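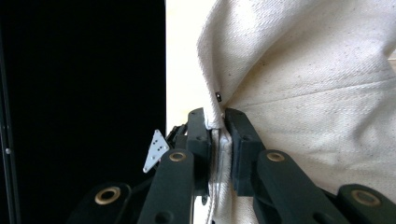 # Questions I get about canvas (a lot)

Hi! I'm Oana Căpraru and I sew and look after canvas covers, drop cloths and curtains at Bilow, my little workroom. The same questions land in my inbox every week, so I've put my answers on one page.

**Should I wash canvas before I cut it?**

Yes, please! Cotton canvas shrinks, and it shrinks more one way than the other. I wash mine warm, dry it the way the finished piece will be dried, and only then get the scissors out.

**Cream or white?**

I'm a cream person. White looks lovely for a week and then every coffee drip shows (ask my sofa). Cream hides more, and it looks nicer next to wood.

**How deep do you make your hems?**

For curtains I like a 4 inch hem at the bottom, folded twice so the raw edge is tucked away. For drop cloths I go much narrower. If your machine groans at the corners, trim the extra layers before you fold, and turn the wheel by hand for the thick bit.

**My curtains came out wrinkled. Help?**

Iron them damp, on the back, with plenty of steam. Old creases along a hem are stubborn and may need a second go. Naveed Jadoon wrote to me in October about a pair he'd left folded in a trunk for years, and a wet pressing cloth finally did it.

**Can I fold canvas for storage?**

You can, but I'd roll it if you have the space. When I do fold, I pinch up the middle, let both sides hang, and lay it over a shelf with the hems together. Make sure it's bone dry first, or you'll be asking me about mildew next!

**How much fabric do I need for a window?**

Measure the rod, double it, then add your side hems. My front window is 53 inches wide, so I buy enough for 106 plus hems. Don't forget the length needs hems too (I have forgotten, more than once).

**Do you take repairs?**

Small ones, sure: popped stitching, torn corners, a hem that's let go. Please wash the piece before you bring it in. Drop-off is by the side door, any time before 4.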